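**SASTLOW INSTITUTE OF TECHNOLOGY RECEIVES YIMER PRIZE FOR WORK ON LOW-TEMPERATURE SOLVENT RECOVERY**

SASTLOW, May – The Department of Chemical and Process Engineering at Sastlow Institute of Technology has received the Yimer Prize for Applied Separation Science. The prize is given each year by the Yimer Foundation to a university group whose laboratory results have been carried through to operation at pilot scale.

The award recognizes the department's work on membrane-assisted recovery of ethanol and ethyl acetate from dilute process streams. Both solvents are usually recovered by distillation, which requires the full stream to be heated. The Sastlow process passes the stream across a composite membrane at 47 degrees Celsius and sends only the enriched fraction to a small finishing column.

In its citation, the judging panel noted the length of the pilot trial and the completeness of the operating record submitted with the entry. The panel reviewed 33 entries in this round. Entries were scored on technical merit, quality of data, and readiness for use outside the laboratory.

**Pilot results**

The pilot unit was installed at the Korkov coatings plant and ran for 1,775 hours on a side stream from the plant's equipment washing line. Over that period it recovered 97 percent of the ethyl acetate in the feed. Ethanol recovery was lower and varied with the water content of the stream; the full figures are included in the technical report.

Membrane flux declined during the first part of the trial and then held steady. The department attributes the early decline to compaction of the support layer, an effect also seen in bench tests. Modules were cleaned in place with warm water and a mild alkaline solution. No module was replaced before the end of the run.

Energy use was metered separately for the feed pump, the vacuum system, and the finishing column. The vacuum system accounted for the largest share. A revised condenser layout, intended to reduce the load on the vacuum pump, has been designed and will be tested in the next phase.

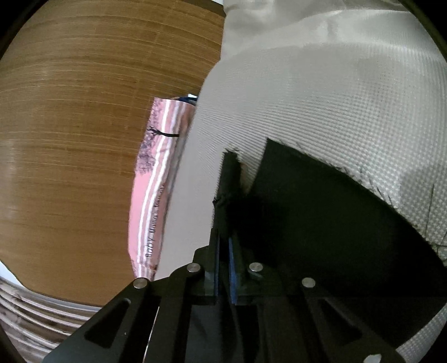 *Light-gray woven fabric bag beside a wooden surface.*

**Membrane preparation**

The membrane consists of a thin selective layer cast on a porous polymer support. Earlier versions gave good separation on the bench but lost selectivity when wound into modules, as the selective layer cracked at the tighter bends. The department addressed this by changing the order of the drying steps and by adding a short curing stage before winding. The casting solution itself was not changed.

Module assembly was carried out in the department's own workshop. Graduate students took part in casting, winding, and leak testing, and this work now forms part of the laboratory component of the master's program in separation processes.

**Use of the prize funds**

The prize includes a grant for continued research. The department will use it for two purposes. The first is a longer trial on mixed solvent streams, including streams that contain small amounts of ketones, which swell the present membrane and shorten its service life. The second is a test rig for student use, to be installed in the process laboratory before the start of the fall semester.

A separate agreement with Pluvomska, a manufacturer of filtration housings, covers the design of a larger module casing. Under the agreement, Pluvomska will supply prototype casings and the department will carry out pressure and seal testing. Results from the seal tests will be published. Drawings of the casing remain the property of the manufacturer.

**Availability of data**

The technical report on the Korkov trial, with hourly flow, temperature, and composition data, is available on request from the department office. Feed compositions have been adjusted in a small number of entries to protect plant formulations – these entries are marked in the data tables.

**About the department**

The Department of Chemical and Process Engineering offers bachelor's, master's, and doctoral degrees. Its research covers separation processes, reaction engineering, and process safety.

**Media contact**

Communications Office, Sastlow Institute of Technology. Requests for interviews and laboratory visits should be sent in writing and should state the intended publication. The office is open until 4:30 p.m.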